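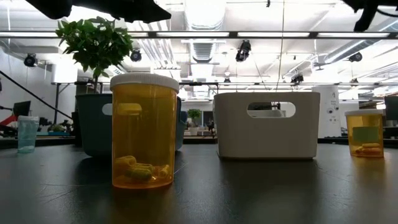

4. Laying out the bottle-sorting cell

This section covers the Drellarlow two-arm cell with the pill bottle kit. Mount the arms and route the cables first (section 3). Leave arm power off until step 6.

1. Wipe the work surface with a dry cloth. Faint scratches do no harm, but grit under a bin will make it rock.

2. Stand the two bins side by side between the arms. The darker bin goes on the left arm's side and the white one on the right.

3. Turn the bins so that the handle cutouts can be reached by hand. You will be lifting them out between runs.

4. Put the bottles out on the black surface, upright and with their caps pushed fully down. Mix the large and small sizes. Leave 40 mm between a bottle and the side of a bin – the fingers need that gap to open.

5. Check that the cables hang clear of both grippers. Pull any slack back over the rail and tie it there.

Caution: Never reach over the rail while arm power is on, even if both arms are still.

6. Stand back from the table, switch on arm power and wait 16 seconds for the brakes to release.

7. Jog the left arm over its bin and lower the gripper slowly. Stop at once if a finger touches the rim. Keep the right arm folded while you do this.

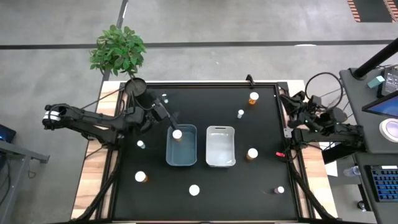 Figure 4-2. Left gripper over its bin, right arm folded at the rail.

8. Save the position as BIN L, raise the left arm and fold it. Repeat step 7 with the right arm over the white bin and save as BIN R.

Note: If a bin is moved by more than 6 mm, both positions must be saved again.

Section revised Mar 26, 2020, Trinh Doãn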